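I'd never been near a working quarry before, so when Bradico put up a notice about their December open day I signed up the same evening. They want to dig 11 more hectares towards the river, and half our village is up in arms about it.

Britta Rieger from the site office met us at the gate and handed out hard hats (mine kept slipping over my eyes). We got two hours in all, mostly on a minibus, with a long stop at the settling ponds. Those were what I'd come for. There are seven of them, stepped down the hill, and the last one drains into the brook.
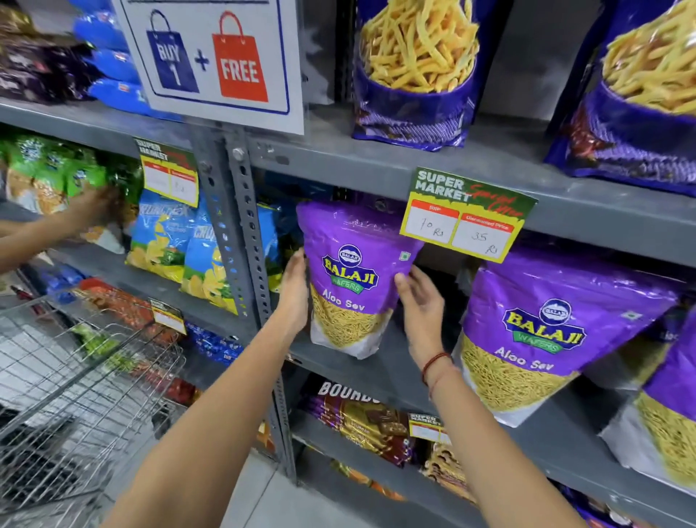
Natnael Zeleke asked what happens to the ponds in a really wet winter, and I thought the reply was a bit thin - something about extra pumps and a new bank to be built next year. Britta did promise to send him the water test results, going back 27 months.

The blasting talk was better than I expected! I still don't know how I feel about the extension. Comments go to the county office until the end of the month.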